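Ticket 351: Marker cube on hand tool reads as tilted after remount
Queue: Capture and handover rules
Opened by: Fatima Iyamu
Assigned to: Aidan Mac an tSaoi
Site: Huvirville, main hall table
Status: Closed, rule changed

Fatima Iyamu, 9:10 am
The pose track for the spray bottle is coming out rotated compared with last week's tracks. Position looks fine. The bottle leans to one side in the replay by what I'd call a visible amount, and when the arm at Hanora plays it back the nozzle points past the target square. Same bottle, same cube, same table. The cube was taken off for cleaning and put back on. Nothing else on the checklist was changed.

Under rule 5 of our handling sheet ("Refit the cube in its original position and carry on") this was done properly. I'm raising it because I don't think the rule is good enough.

Aidan Mac an tSaoi, 9:25 am
Thanks. Three things before I look at the files.
Who refitted it, and did they have the reference photo?
Was the calibration board shown before the first take?
Is the tool file still the one from June?

Fatima Iyamu, 9:40 am
Edivaldo refitted it. No reference photo, as the sheet doesn't ask for one. Board was shown, and the reprojection numbers were normal. Tool file is the June one.

Aidan Mac an tSaoi, 10:30 am
Then the camera side is probably all right and the offset between cube and bottle is wrong. The tool file stores where the nozzle sits relative to the cube. If the cube goes back on turned even a little, every frame is off by the same turn, and no warning comes up because the markers themselves are being read perfectly well.

I checked 400 frames from the first take. Detection is good on all of them. The tilt is constant from start to finish, so it isn't slipping during the take. That rules out the loose mount we had on the brush.

Please don't delete anything. Mark the takes HOLD and leave them where they are.

Edivaldo Frota, 10:50 am
I did the refit. I lined the cube up by eye against the trigger. There's no mark on the bottle to line it up with, and the body is smooth where the mount grips. I'd have asked but the sheet says carry on, so I carried on.

Aidan Mac an tSaoi, 11:05 am
No complaint about how you did it. Can you take it through the static check now, before anyone touches the mount? Bottle held still over the table, cube turned so the fixed camera gets at least one full face, then lower it and repeat. Keep the cloth on the table, it's part of the task layout and I want the same background as the takes.

Syafiqah Nugroho, 11:20 am
Adding myself as I look after the handling sheet. One note on the layout while you're there. The sheet says cables are to be kept out of the work area. Could somebody confirm for the ticket whether we're meeting that?

Fatima Iyamu, 11:35 am
We're not. The leads run across the tabletop toward the electronics at the near edge. They don't cover the markers, but a sleeve or the cloth could catch one. I'd treat it as a separate finding and keep this ticket on the cube.

Syafiqah Nugroho, 11:40 am
Agreed. Logged as a finding, to be fixed before the next session.

Aidan Mac an tSaoi, 1:15 pm
Static check results. With the bottle still, the cube pose is steady. The nozzle position worked out from the tool file lands to one side of the real one, and the error points the same way in the high and low positions. So it's the offset. I measured the new cube-to-nozzle transform and wrote it to a second tool file, suffix B. I have not overwritten the June file. Earlier takes still need it.

Hicham Hamdy, 1:50 pm
From the Hanora end: I replayed one held take with file B. The nozzle now points at the target square. Ran it at low speed with the bottle empty and the guard closed, as per our cell rules. Would like a second take before I'm happy.

I also want to say that the playback side should never have accepted these. We load whichever tool file is named in the take and we don't ask when the cube was last fitted. That's a gap in our rules as much as yours.

Fatima Iyamu, 2:05 pm
Second take sent. For the record, this is the set-up on the table.

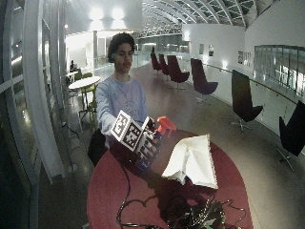
Reading time: 4 minutes

Syafiqah Nugroho, 2:30 pm
Good, I'll attach that to the revised sheet as well. It has the cube on the front of the bottle with one face toward the camera, and that's the sort of view I'd like to have on record whenever a cube goes back on.

Draft wording for rule 5, replacing the old one:

5. A marker cube that has been removed, knocked or loosened is treated as a new fitting. Before any take:
a) photograph the cube on the tool with at least one full face toward the fixed camera
b) run the static check in a high and a low position
c) measure the offset and save it under a new tool file suffix
d) write the suffix on the session sheet
Takes recorded before these steps are done are marked HOLD.

Edivaldo Frota, 2:45 pm
Could we add a witness line? A scratch or paint line across mount and bottle would let the next person see straight away if it has turned. I know it doesn't replace the check.

Syafiqah Nugroho, 2:55 pm
Yes. Added as e). I've used the word "line" and left the method open – Braleo supplied the mounts and I'd like to ask them before anyone scratches one.

Hicham Hamdy, 3:20 pm
Second take replays correctly with file B. From our side, playback will now refuse a take if the suffix on the session sheet and the one in the file don't match. Conceição has the same loader, so I'll send them the change too.

Aidan Mac an tSaoi, 3:45 pm
All 20 held takes re-exported with file B and released. The originals are kept in the HOLD folder with a note pointing to this ticket. Spot checks match the static results.

Left to do, neither one blocking:
Cable routing at the table (Syafiqah, separate finding)
Answer from Braleo on marking the mount (Syafiqah)

Fatima Iyamu, 4:00 pm
Happy to close. New sheet is printed and the old one has been taken out of the folder.

Status changed to Closed by Aidan Mac an tSaoi

Contact the capture desk | © Huvirville Capture and Handover | Back to top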